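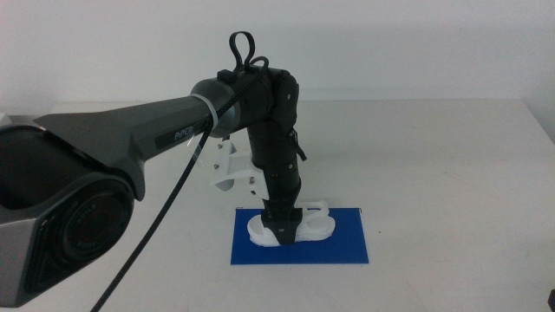 Recording sessions at Runcombe: common questions

Updated 2025-11-06

What counts as one example?
One full run of the task, from the start signal until you press save. Joint positions and both camera views are stored together. Most tasks need 55 examples before the first training run, and harder ones get up to 80.

Do I have to use the blue mat?
Yes, for every task in the Kollach set. Leave it where the task sheet says and don't straighten it between runs.

Should I wipe the table first?
Crumbs and tape, yes. Old scuffs can stay — the model will see them later anyway.

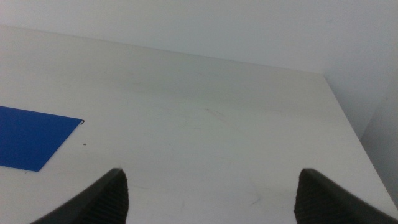

How should the gripper start?
Open, with nothing in it. If you begin a run with the fingers closed, discard it and start over.

I fumbled the grasp. Do I delete the run?
Not if you recovered and finished. Tag it "retry" and save it. Delete it only if you stopped partway.

How often are breaks?
Every 6 runs, for 5 minutes. Check the cable ties before you sit back down.

Where do the files go?
To the Giraldo folder, under the task name. The Prerumthorpe folder has been read-only since July.

Who do I ask for a new task sheet?
Katherine Taipe.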